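**Neltton Daily Greens + Fibre, 535 g tub**
Sold by Danis. Page last revised in September.

We stock this powder because customers kept asking for it. We are less keen on the way it is usually sold, so this page is longer than most of ours and a good deal less cheerful. If you only want the price and the postage, both are near the bottom.

## What it is

A pale green powder you stir into water. Most of it is fibre: ground psyllium husk and inulin from chicory root. After that come dried spinach, barley grass, a little apple powder, citric acid and a sweetener (steviol glycosides). It contains no added vitamins, no caffeine and no herbal extracts.

The maker's leaflet calls it a "metabolic reset". We asked what was being reset, and what it was being reset to. The reply was two paragraphs about modern living. We have left the phrase off our own page and will go on leaving it off until somebody can tell us what it means.

## What it does, as far as we can tell

Fibre helps many people go to the loo more regularly. Psyllium soaks up water and swells, which is also why some people feel fuller after drinking it. Neither of these is news, and you can get the same effect from a bag of plain psyllium husk. We sell that as well, and it costs less.

As for the greens, there isn't much of them. A serving is one level scoop, and by weight the spinach and barley grass together make up a small part of it. If you like vegetables, a portion of frozen peas will do more for you. If you don't, this powder will not make up the difference, whatever the picture of the salad on the carton suggests.

## What we will not say about it

The sales sheet that came with our first delivery had a list of claims we were invited to copy. We read them and put them to one side. In particular, we don't say that this product:

- burns, melts, blocks or "targets" fat
- cleans out your liver, your blood or anything else
- balances hormones
- replaces a medicine, or lets you take less of one

"Detox" is on that list in spirit. You already have a liver and two kidneys, and if they have stopped working you need a hospital.
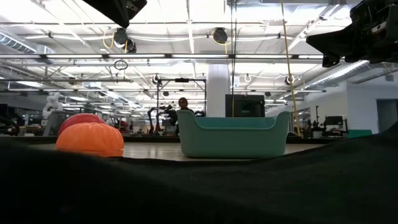
Then there is the customer survey. The leaflet says that 80% of users "felt lighter". Wim Vandenberghe, who does our buying, wrote to ask how it had been done. The answer came back after a fortnight: 58 people, all of them given the powder free, all asked the same question at the end, with no comparison group and no scales. You may feel lighter after drinking it. You may also feel lighter after a holiday. We wouldn't hang anything on that figure, and we've asked for it to come off the next print run. No promise has been made.

## What we checked before stocking it

Powders and capsules sold for slimming have a poor record, and it would be silly to pretend otherwise. Some have been found to hold prescription drugs that appear nowhere on the label. A cheap fibre drink is a less likely place to find them than a "miracle" capsule, but less likely is a weak reason to stop looking.

So we sent samples from the first batch to De Smet, the laboratory we use for our own-label range, and paid for the work ourselves. They looked for the common hidden slimming drugs, stimulants and laxatives, and for lead and cadmium. None of the drugs on their list turned up. Lead and cadmium were both within the limits we set for food powders.

Please read that for what it is. A laboratory finds what it has been asked to look for, in the samples it has been sent. The result covers one batch. We repeat the test when the maker changes a supplier, provided the maker tells us, and we also pull a tub at random from time to time in case the maker doesn't. If you want the report for the batch printed on your lid, email us the code. If we haven't tested that batch we'll say so.

The maker also supplies a certificate from Clundus, a seal scheme that appears on quite a few products of this sort. We looked into what it takes to get one. It takes a form and a yearly fee. We give it no weight, and the little gold badge does not appear on this page for that reason.

## How to take it

One level scoop in a large glass of water, stirred hard and drunk straight away. Leave it standing and it turns to jelly. Follow it with another glass of water.

Start with half a scoop for the first few days. People who begin with the full amount tend to write to us about wind. The most you should take is 2 scoops a day, and we see little point in the second.

Never swallow the powder dry. It swells, and it can block the throat.

## Who should leave it alone, or ask first

Don't take it if you have trouble swallowing, or if you have ever had a narrowing or blockage of the gut. It isn't meant for children.

Speak to a pharmacist or doctor before using it if you take regular medicine of any kind. Fibre can slow down or reduce what your body takes in, so the gap between the drink and the tablets matters. The same goes if you are pregnant, if you have diabetes, or if you have been told to watch how much you drink.

Stop if you get bad stomach pain, a rash or trouble breathing, and get medical help. A sudden change in your bowel habits that hangs on is a matter for your GP — please don't try to treat it with anything from this shop.

## Taste

Grass, with apple some way behind it. The sweetener lingers. Two of us got used to it and one didn't. Mixing it with orange juice helps, though you are then drinking a glass of orange juice, and should count it as one.

## Buying it

The price is shown beside the basket button. It is the same all year. The maker suggests showing a higher "usual" price with a line through it, and we've said no, as we have never charged that price.

There is no subscription. Some sites selling this same tub offer a "free trial" which becomes a monthly payment unless you cancel by post. If that has happened to you, ring your bank and ask them to stop the payments.

Unopened tubs can come back within 30 days. Opened ones can't be resold, but if yours has arrived damp, split or with a broken inner seal, send us a photo of the seal and the lid code and we'll refund you without asking for it back.

**Storage:** dry cupboard, lid on tight, scoop kept dry. Use within three months of opening.

**Allergens:** contains barley. Packed on a line that also handles milk and soya.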